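4.2 What people do with a small framed picture

I came to this part of the study expecting to write two paragraphs on hanging, and then the frames took over the whole chapter.

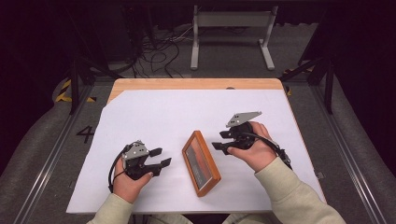 Figure 7. Small framed picture with an orange-brown wooden border, lying on white paper.

The Gircombe households gave us 30 framed pictures to talk about, and 13 of them had never been on a wall. That floored me a little! I grew up in a house where a frame went straight onto a nail (usually a crooked one), so I'd built my interview questions around walls. Skudden (2.3) treats the frame as a kind of border between the picture and the room, and I like that idea a lot, but it doesn't help much with a frame that lives flat in a drawer, or face up on a pile of magazines.

Size matters here. A small frame like the one in Figure 7, with glass over dark and reddish-orange tones, gets picked up and put down again in a way the big ones never do. People told me they shift theirs to dust, to make room for a plate, or just to have another look at it. One woman in Eltley keeps hers on the kitchen table and moves it every single meal. I asked if it bothered her and she seemed puzzled by the question.

I also want to come back to Hegazy's point about glass. In our notes, 22 of the frames were described by their owners as "the glass one" or "the one with the glass," even when every frame in the room had glass in it. I don't have a good explanation yet, and section 4.3 only gets partway there.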